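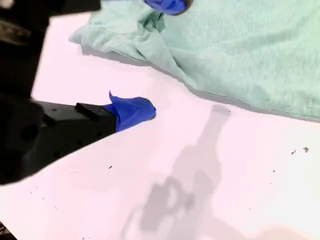
## 6. Folding, stacking and putting away

By now your Hurine towels have had their first wash (Section 5) and they should be feeling lovely. Folding is the part we enjoy most, and with a decent flat surface and a few minutes to spare you'll soon have a shelf that makes you smile every time you open the door!

The steps work for every size in the Hurine range, from face cloths up to bath sheets. If you also bought the Kemeys shelf insert, read 6.5 before you start, as the fold you want depends on how deep your shelf is.

### 6.1 Before you start

You will need:

- your towels, fully dry
- a flat, clean surface, wider than your largest towel when folded in half
- a soft clothes brush or lint roller
- the card folding guide from the Hurine box (the stiff one with rounded corners, not the care leaflet)

Check that the towels are dry right through. Feel along the hems and into the corners, which hold water much longer than the middle does. A towel that feels fine on the face can still be damp at the hem.

> **Caution:** Never fold or stack a damp towel. It will smell musty within a day or so and can pass the smell on to everything above and below it. Hang it back up and come back to it later.

> **Note:** Towels straight out of a tumble dryer should be left to cool, spread loosely, before you fold them. Warm terry takes a crease very readily and keeps it.

### 6.2 Shaking out

A towel that has been sitting in a basket gets bunched up, and the loops flatten wherever it has been squashed. A good shake lifts them again. Do it outdoors if you can, as new towels shed plenty of fluff in their first few weeks.

1. Find one short edge and hold it by both corners.
2. Step back from the table, shelves and any hot drinks.
3. Shake firmly 2 times, then turn the towel end for end and do the same again.
4. Run your palm down the length of it. The pile should feel springy and even.
5. If you can still feel a hard ridge, lay the towel down and work it out with your fingers, moving from the ridge towards the nearest edge.

Pick towels up by the corners wherever possible. Lifting from the middle is quicker, but the cloth gathers under your fingers and you end up smoothing out the same folds you made a moment ago.
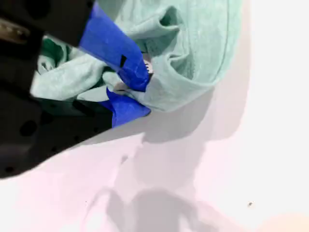

*Fig. 6a. Pale mint-green cloth held at one point, with deep folds spreading out from the grip.*

If you do lift from the middle, let the towel hang for a second before setting it down, then feel along one side until you reach a corner. Once you have that first corner the second is easy: follow the short edge along with your other hand.

> **Note:** Don't pull at a loop that has caught on a ring or a fingernail. Snip it level with the pile using small, sharp scissors. The towel won't unravel.

### 6.3 Preparing the surface

A kitchen table or worktop is perfect. Beds are tempting, but the mattress gives and the edges wander. If a bed is all you have, lay a large tray or a board on it first.

1. Wipe the surface and dry it with a separate cloth.
2. Go over it with your hand for crumbs, rough spots and anything sticky.
3. Set the folding guide on the side nearest your writing hand.
4. Leave room on the other side for the finished stack.

We're very fond of folding pale towels on a light surface and dark ones on something darker. Stray fluff from other washes is easier to ignore that way, at least until you've finished! If you would sooner catch every last bit of it, do the opposite: dark fluff shows up wonderfully on white. 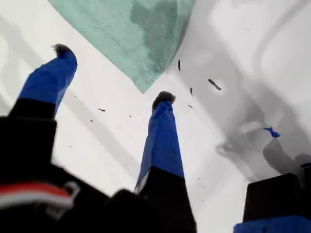
*Fig. 6b. A bright white background with something dark and fuzzy against it.*

Brush off any fluff now, before the next towel goes down. Use short strokes, all in one direction, and clean the brush often.

> **Caution:** Don't use spray polish on a surface you're about to fold on. The residue gets into the loops and makes the towel less thirsty, and it can take several washes to shift.

### 6.4 The Feltby fold

The Feltby fold is the one shown on your card guide. It tucks every raw-looking edge inside, so all you see on the shelf is one fat, rounded fold. It's terrific for bath towels and hand towels. For face cloths, skip to the end of this part.

1. Lay the towel flat with a long edge towards you and the care label facing up.
2. Smooth it from the centre outwards with the flat of both hands. Press lightly.
3. Bring the long edge nearest you up to a third of the way across.
4. Bring the far long edge down over it, so that you have a long strip three layers thick. The label should now be hidden.
5. Place the card guide at the left end of the strip and fold that end over the card.
6. Slide the card out gently.
7. Bring the right end over to meet the first fold, leaving a finger's width between them.
8. Close the towel along that gap like a book.
9. Turn it so that the single rounded fold faces you.

Pat the top once and move it to the stack. Your first one may be a little lopsided. By the third or fourth you'll have the feel of it, and the whole thing becomes very satisfying indeed.

**If the ends don't line up:** open the towel back to the strip at step 4. It is nearly always the thirds that have drifted, and fiddling with the ends only hides it.

**If the fold springs open:** the towel is new, or has been washed with too much detergent. Rest a book on the stack for an hour.

**If the hems ripple:** the woven band has shrunk a touch more than the pile on either side. Pull it gently to width while the towel is still damp next time, and it will dry flatter.

**Face cloths:** fold in half, then in half again, with the label inside. Stand them on edge in a box or small basket, folded side up, like cards in an index drawer. You can take one without disturbing its neighbours, and 12 of them fit neatly in the Kemeys small box.

### 6.5 Fitting the fold to your shelf

Measure the depth of the shelf from the front edge to the back panel, and mind any hinges that stick out.

| Shelf | Fold to use | Best stack height |
|---|---|---|
| Deep | Feltby fold, as 6.4 | 6 bath towels |
| Shallow | Feltby fold, in quarters at step 3 | 6 hand towels |
| Kemeys insert, lower tier | Feltby fold, as 6.4 | up to the notch |
| Open rail or ladder | Long strip only (stop at step 4) | one per rail |

To fit the Kemeys insert:

1. Empty the shelf and wipe it down.
2. Set the insert in place with the notched uprights at the front.
3. Push it back until it touches the panel, then draw it forward by the width of a pencil so that air can move behind it.
4. Load the lower tier first.

> **Caution:** The upper tier is meant for hand towels and face cloths. Don't put bath sheets on it, and don't store bottles there.

### 6.6 Stacking and rotating

Stack with all the rounded folds facing out and the sizes kept apart. Put freshly washed towels at the bottom and take from the top. It feels fussy for the first week, then you stop noticing, and your towels wear evenly instead of the same favourites going thin.

Leave a hand's width of clear space above each stack. Cramming spoils the pile you've just gone to the trouble of lifting.

If you have two colours, try alternating them. We also love a single pale colour filling a whole shelf, so do have a play and see what suits the room!

### 6.7 Guest sets

The Harken band (sold separately) holds a matched set together for visitors.

1. Fold one bath towel and one hand towel as in 6.4.
2. Lay the hand towel centred on the bath towel.
3. Add a face cloth, folded in quarters.
4. Slip the band over from the side and turn it until the join is underneath.

Don't overstretch the band. If it leaves a dent in the pile, use the next size up. Sets kept made up for a long time should be opened, shaken and folded again each April, or whenever the spare room gets its spring clean.

### 6.8 Colours and light

Pale shades can fade unevenly on a sunny open shelf, and the outer fold is always first to show it. Swap the towels at the front with those further down from time to time. Keep them clear of bleach, and of face products that contain it or behave like it, as these leave orange or white patches that can't be washed out.

For stains, snags and loose hems, go to Section 9.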